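Dradthorpe Evening Reading Project: progress report to the Avwood Fund, November

Hello again, and thank you for the patience while I pulled this together! Last time I wrote you a very tidy report in the format from your website, and Bernadette Delacroix told me she'd have liked more of the actual news, so I'm taking her at her word.

Where we are with the money

You gave us $2298 for the autumn stretch. We've spent $2142 of it, mostly on large-print books, the second set of audio players and the room hire on Blackburn Street. The rest is being held back for printing the new learner booklets. The printer has quoted, I've said yes, and the invoice should land before the end of the month. The one line that went over was bus passes. We budgeted for the old fare and the fare went up in the second week, so I moved a little across from refreshments (we drink a lot less coffee than I guessed we would). I hope that's all right. If it isn't, tell me and I'll move it back and find it somewhere else.

The evening sessions

We've lent out 598 books since we opened the shelf, and I'm still a bit amazed by that. The short mysteries go first, then anything with recipes in it. The graded readers you paid for in the spring are doing fine at the lower levels and hardly moving at the top ones. My guess is that once people can manage the top level they want a real book, and good for them. I'd like to stop buying the top level altogether and spend that money on paperbacks.

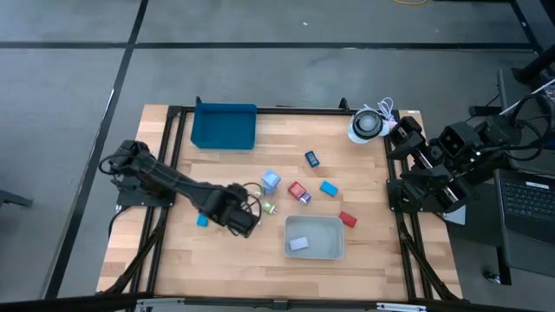 The wooden worktable, with an arm at each side.

Yuxi Yin has taken over the early group, the one that starts at 5:30, and she's changed how it opens. Everyone used to sit down and read silently for a while, which meant the people who came in late from work felt they were walking into an exam. Now she reads a page out loud first and they talk about it. It's noisier and it runs over nearly every time — I've asked the building for an extra half hour and they've said yes until the holidays.

The later group is smaller and a little stuck. We have two learners who are far ahead of the rest, and pairing them with the others worked for a while and then got on everybody's nerves. Wenjie Tang wants to try splitting the hour down the middle, with shared reading first and one-to-one after. We start that next week.

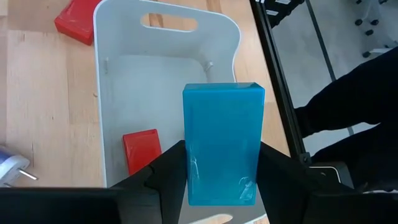

Shiyu Yao
Project Coordinator, Dradthorpe Evening Reading Project

The booklets are the part I'm most excited about! Zhuoran Li has been collecting short pieces written by the learners themselves, and there's now enough for a first one. There's a long complaint about parking, a lovely page about a grandmother's garden, and a set of instructions for fixing a bike chain that I followed at home. We're calling it Modov, after the town in one of the stories, and every learner gets a copy to keep.

Still to do before the next report: reading check-ins with both groups, a proper sort-out of the audio players (the older set won't hold a charge), and a decision about January. I'd like to run a short daytime session for parents if we can get the room, and I'll send you the costs separately once Blackburn Street gives me a price.

Bernadette, you asked if you could come and sit in. Yes please, any evening, though the early group is the livelier one.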